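The Color Girl of Cestirton

I took the job in Cestirton in May because the ad said "no chemistry needed," and I have none. Seven of us share the upstairs lab (the coffee is awful!) and I get the white table.

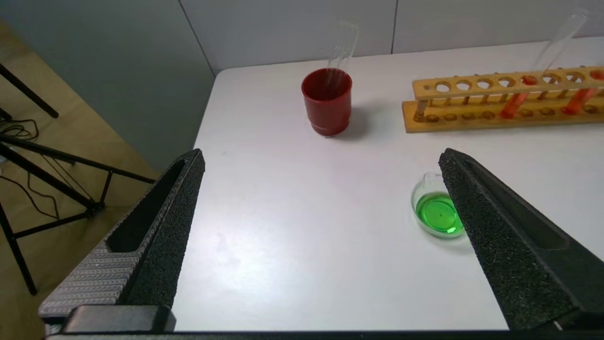
My table, with the red cup and the old wooden rack.

Every Wednesday a box comes from Hostska, and I match whatever's in it to the town's moods. Orange for gossip, yellow for weddings, that kind of thing.

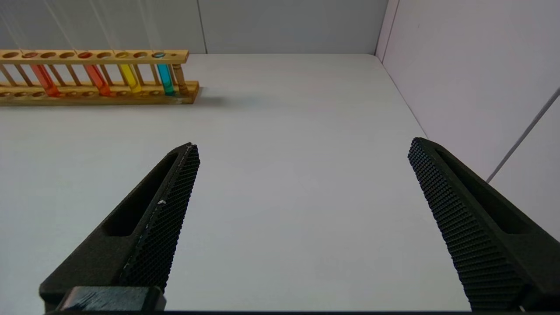
Blue is the one I worry over. Blue means somebody's moving away, and last night, walking home past the Sandu bakery, I saw my own suitcase sitting on the step.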